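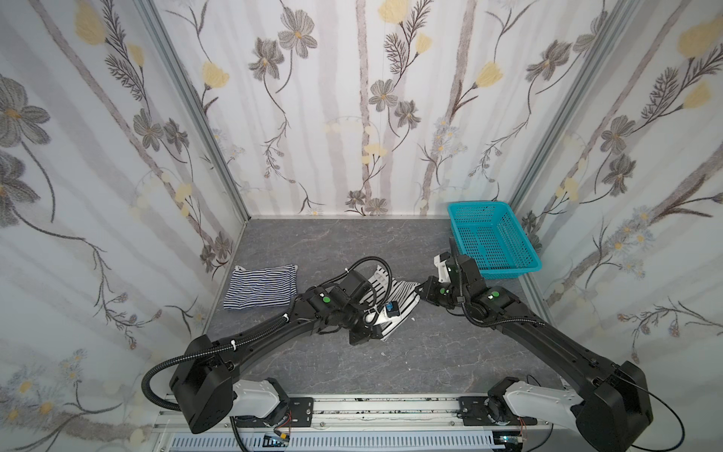 Two striped tops, turquoise basket at the back. Navy one folded, black-and-white one still to do.

Folding striped jersey: line up to the stripes or to the seams?

marlpit_261
I am trying to settle on one method for striped tops and would like opinions from people who fold in quantity. The navy-and-white one at the left was folded to the stripes. The black-and-white one in the middle is the problem case. It is a cotton jersey from Stenunby, size medium, and the side seams have twisted since May, so the stripes at the front hem no longer meet the stripes at the back. If I fold to the seams the stripes run off at an angle. If I fold to the stripes the hem sticks out at one corner.

Target is a flat rectangle that goes into the basket on its long edge, filed upright. The basket is the perforated plastic type. Internal width at the base is 261 mm, measured with a steel rule.

Questions: which reference line do you use, and do you fold in thirds or in half first?

quillback
Stripes. The eye reads the stripe on the folded face and ignores the hem, which is inside the packet anyway if you fold from the bottom up. Lay the top face down, choose one stripe just under the armholes, and treat it as your horizontal. Sides in to the middle, sleeves back along themselves, then bottom to neck in thirds.

Your navy one looks fine from here. The stripes are level and the edges sit square enough.

Esperanza Campos
I disagree with quillback. Folding to the stripe on a twisted garment puts tension across the bias, and jersey relaxes. You get a neat packet for an hour and a wavy one by the evening. Fold to the shoulder seams, which are usually taped and do not move, and let the stripes go where they like.

I did hotel and staff laundry for years, and the shoulder seam was the only reference we were allowed. Side seams on cheap jersey are worthless for this.

quillback
Staff laundry is mostly plain. With plain fabric the shoulder seam is the obvious choice because there is nothing else to look at. The OP has stripes and wants them straight.

Esperanza Campos
We had striped aprons and striped tunics. Same method.

quillback
Aprons are woven. They do not spiral.

Esperanza Campos
The tunics were knitted.

F. Amaral
Could we separate the two problems? The twist (spirality, if you want to look it up) comes from the yarn and the knitting, and washing lets it out. Folding will not cure it. You can reduce it by pulling the top square while damp and drying it flat, but it comes back at the next wash.

For the fold, I use a board. Mine is a Drodholm one, 300 mm long, and it removes the argument because the board sets the width. Put the neckline centred on the top edge, smooth outwards from the middle, and fold the sides over. The stripes end up within a stripe's width of level, and that is good enough for a drawer.

Fernanda

marlpit_261
Thank you. A 300 mm board does not help me directly. If the packet lies along the board at 300 it will not sit in a base of 261 without bowing. I would need to cut the board down.

F. Amaral
The 300 is the length. The width is what matters for the side folds, and you take the last fold by hand to suit the basket. Aim for 4 mm clearance or the packets drag on the perforations.

tallow_and_tin
Smooth surface underneath makes this harder than people admit. Jersey slides on anything polished and you lose the line while you are bringing the second sleeve over. I put a cotton towel down first. The difference is larger than the difference between any of the folding methods above.

Also, crumpled start = crumpled finish. Shake the black-and-white one out by the shoulders and lay it down in one go. Do not try to flatten it where it lies by pushing at it from the middle, you only move the creases to the edge.

quillback
Agree on the towel.

marlpit_261
Tried the towel and the shoulder seam method on the black-and-white top. Packet is flatter than before. The stripes are off level by one full stripe on the left. Tried again to the stripe: level, but one corner is thicker because the hem doubles up there. Upright in the basket, the thick corner makes it lean.

Esperanza Campos
So the seam method files better.

marlpit_261
It files better. It looks worse.

quillback
Put the thick corner at the bottom and it will not lean.

tallow_and_tin
Or roll it. The Horomside people roll everything.

Esperanza Campos
Please do not roll cotton jersey.

marlpit_261
I will go with shoulder seams for the twisted one and stripes for the navy. Leaving the thread open in case anyone has used the narrower board from Pisharody.

500 views
4 people found this thread useful
Share

Comments

dunnock: The narrow Pisharody board is fine for children's tops and too short for adult ones. The hinge tape lifts at the ends.

hobbin_lane: Read the whole thing and went to check my drawer. All seams, no stripes level. It had never bothered me until now.

tallow_and_tin: Towel.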